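Rinuveo puts its hand-held gripper kit on general sale, and we're rather pleased about it

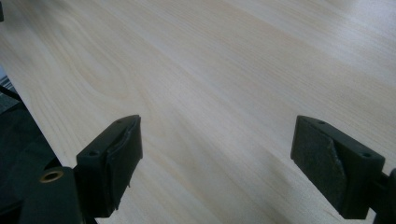 PRODUCT NEWS | Hand-held tools

11/18/24
By the Rinuveo press desk

Well, we've done it. From today anyone can order the Olura, our hand-held gripper kit for recording the small jobs you'd like a robot arm to learn, and we can stop answering every email with "soon". If you wrote to us over the summer and got one of those, thank you for waiting (and for being so nice about it).

The Olura is a two-fingered gripper you hold in your own hand, with a camera mounted to look down past the fingers at whatever you're working on. You pick things up, put them down, turn them, stack them, and the kit keeps a record of the view and of how far the fingers are open. Take those recordings back to your desk and they're ready to be used for training. There's no arm to bolt down and no cage to build, and you can walk it from the workbench to the kitchen and back in the time it takes to find the right extension lead for the other sort of setup.

We've been making grippers for factory arms for years, and the hand-held one started as something we knocked together for ourselves. We wanted recordings of people doing ordinary bench work and we didn't want to tie up a whole arm to get them. Visitors kept picking it up off the table. Then they started asking what it cost, which was awkward, as we hadn't the faintest idea. In July we lent out 68 kits under a trial scheme, and most of this release is really about what came back.

What's in the box

Each Olura kit comes with the gripper itself, the camera mount, 3 pairs of screw-on fingers, a bag of spare grip pads, a charging lead, a carry case and a printed guide that we've tried very hard to keep short. The fingers are black plastic, blocky and flat on top, and they fix on with ordinary screws, so you can swap a pair at the bench with the small driver we include. You bring your own camera. We list the ones we've tested on the order page and we'll add to the list as we go.

The price is £877 before VAT for the complete kit. Spare fingers and pads can be ordered separately, and they go out by post from our own stockroom. Postage within the UK is included on the full kit.

A word about the pads

We'd like to talk about pads for a minute, and if you've ever run a gripper all day you'll know why. The soft lining on the inside of the fingers is the bit that does the holding, and it's the bit that takes the punishment. It creases. It lifts at the corners. Look at any gripper that's earning its keep and you'll see dark grey lining with a fold across it or a little flap coming away near the bottom – ours very much included.

Our trial users told us this loudly, and they were right to. The first guide said to change the pads "when worn", and people quite reasonably asked us what that meant. So the new guide says a good deal more. A crease in the pad is fine to work with if the grip still feels even. A loose flap should be trimmed or the pad changed before you start a fresh set of recordings, and if you change one side, change the other as well. We've also moved to a backing that peels off in one piece, after several messages about thumbnails.

There are now 6 pairs of spare pads in every box. The trial kits had fewer, and we were posting out extras nearly every morning.

Who it's for

Mostly it's for small teams. University labs were the first to get in touch, then a couple of packing firms, and then a steady trickle of joiners and furniture makers, which we hadn't planned for at all and have thoroughly enjoyed. Antal, who build flat-pack shelving and were with us from the start of the trial, have been using theirs for handling boards and small fittings at the bench. They sent back the longest list of grumbles of anybody and then ordered more kits, so we're choosing to take the list as a compliment.

Pale timber has its own little problems for a camera, by the way. A big light board fills the view, and apart from the grain there isn't much on it for the software to hang on to. Grain helps more than you'd think (the wide curved figures especially), but on a really plain surface we now suggest leaving something with a bit of contrast within sight, such as the edge of the bench or a strip of patterned tape. Soft, even light is kinder than a bright lamp from one side, too. There's a page on all this in the guide.

What we changed after the trial

Quite a lot, as it happens. The handle is slimmer. The trigger has a shorter pull, because people with smaller hands were getting tired well before lunch. The camera mount now clicks into one position and stays there, where the old one could be nudged out of line by putting it down a bit firmly. And we've given up on the glossy finish we had on the early fingers, which threw bright spots all over the picture. Everything's matte now and we should have done it sooner.

One thing we didn't change is the weight, though we were asked to. We did try a lighter body and it felt lovely for ten minutes, but it flexed when you squeezed anything stiff, and the finger readings wandered. We'd sooner have the readings right. We're still looking at it.

The recording software has had a tidy-up as well. You can name a session before you begin, mark a bad take with one long press and carry on, and copy everything off over a cable without opening the case. It runs on Windows and Linux. A Mac version is being worked on and we won't promise a month for it.

Trying one before you buy

We know that's a fair bit of money for something you've not had in your hand. Our partner Wadberg is looking after demonstrations and loans, and they have kits set aside for the purpose. You can book a loan through their site or ours, and it's the same form either way. You get the full box, including the spare pads, and a call with somebody who uses the thing every day. If you go on to buy, the loan fee comes off the price.

For workshops and teaching labs taking several kits at once there's a discount, and Wadberg will come out and run a setup session if you'd like one. Please tell them in the notes what sort of objects you plan to handle, as they'll bring suitable fingers. The narrow pair is much better for screws and clips, and the wide pair is the one to start with for blocks, boxes and the edges of boards.

Repairs and spares

Everything that wears can be replaced with the kit's own driver, and the part numbers are printed at the back of the guide. If something goes wrong that you can't sort yourself, send the gripper to us and we'll mend it. The body is covered for two years. Fingers and pads aren't, being the parts that are meant to wear out, but we've kept them cheap and we'll go on making them for as long as we sell the kit.

Anyone who took part in the July trial can swap their old fingers for the new matte ones free of charge. Just reply to your original loan email and tell us which pairs you've got. You don't need to send the old ones back first.

Orders, and a note for press

Orders are open now on the Rinuveo shop, and the first boxes are packed and ready to go. After those we'll be building in small batches, so there may be a short wait. The shop page shows the current one and we do keep it up to date.

If you write about tools, robotics or workshop kit and would like an Olura to review, please get in touch. We'll lend you the same box that customers get, with nothing specially polished, and you can keep it long enough to wear out a set of pads. We'd love to hear what you think, grumbles and all – Antal have set a high standard there, but we're sure somebody can beat it.

Contact the Rinuveo press desk through the form on our Press page | © Rinuveo | Back to top

We use cookies to remember your basket and to see which pages get read. Accept all | Manage settings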